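Household and shop-floor handling: notes from the Vonov open afternoon

Vonov opens its handling lab to visitors in August. I went to find out whether a two-finger arm can take over the small jobs in a stock room or a kitchen: opening a bag, filling it, folding it away. The doors opened at 2, and the talks came first.
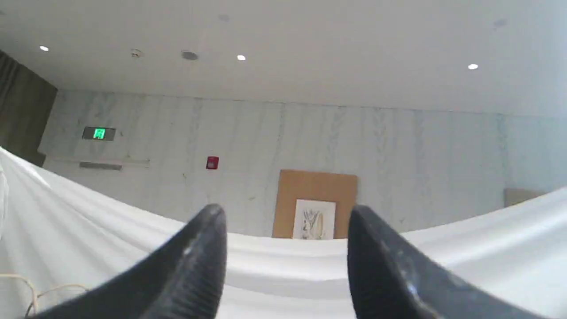

Cloth remains the hardest material for a parallel gripper. A sheet has no fixed shape, so a grasp planned on one fold may be useless once that fold moves. Fingers with a textured black surface, like the pair spread open over the white fabric, help with friction and do nothing for planning. Akbari, which writes the control software, quoted 40 failed grasps in a run of 300 on cotton. Most were double layers – the fingers closed on two folds where one was wanted.

Ukby showed shelf restocking with rigid cartons. It was quick and repeatable, and of limited interest to anyone whose stock arrives in soft packaging. Paper bags were the next subject.

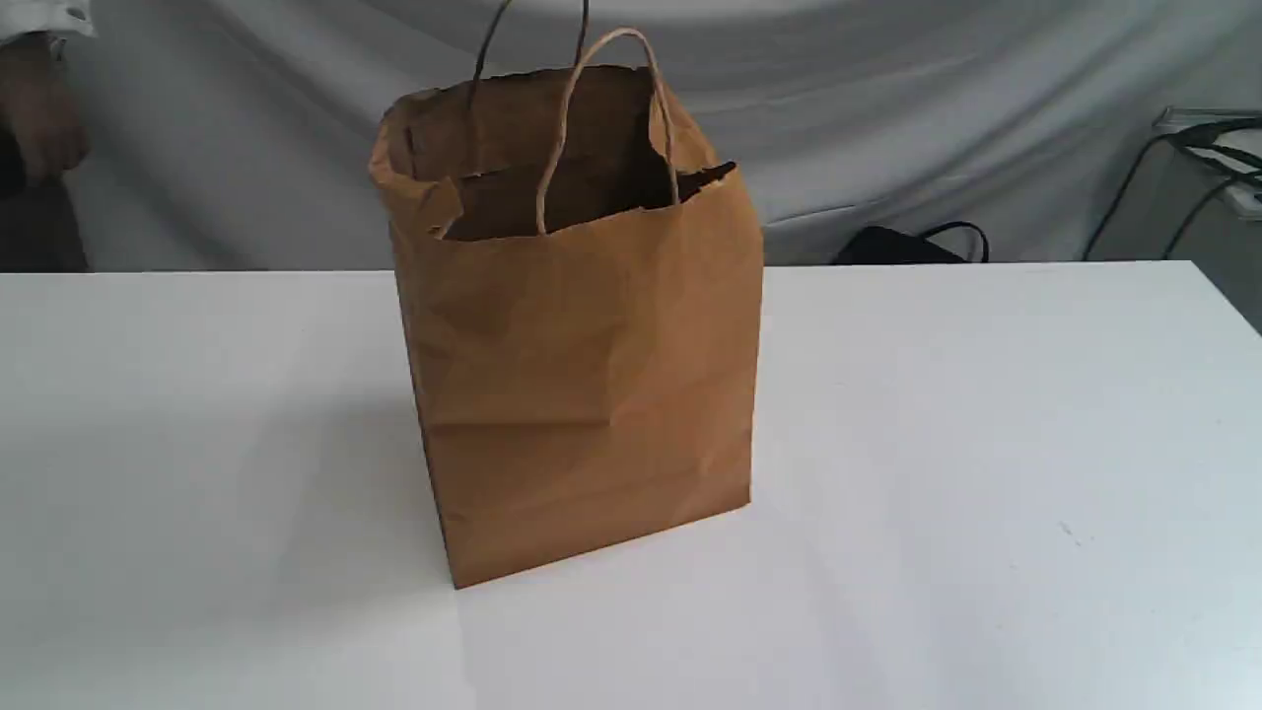
VONOV LAB, August – A kraft bag with twisted handles is a fair test piece. The walls crease where they like, the rim does not stay flat, and two thin handles can overlap so that the planner reads them as one. Honus has used bags as a benchmark for almost 2,000 trials. Its engineers score opening, loading and lifting separately. Opening scores lowest, and lifting by both handles is not yet attempted at full load.

A clerk opens a bag with one shake of the wrist. The arm needs a approach from above, a check, a slow spread of the fingers and a second check. 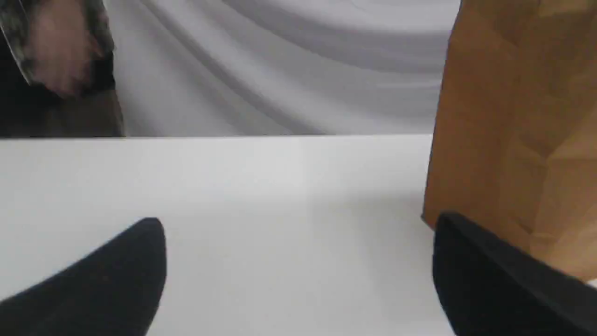 Cycle time is therefore the figure to ask for, and only Honus gave one: 40 seconds for a single bag, opened and left upright. At a checkout that is too slow. For packing orders overnight it may be tolerable, provided someone is on call to clear faults. I would not buy for cloth work yet. Ukby's carton cell is ready for a trial, and I have asked for a quote without the conveyor.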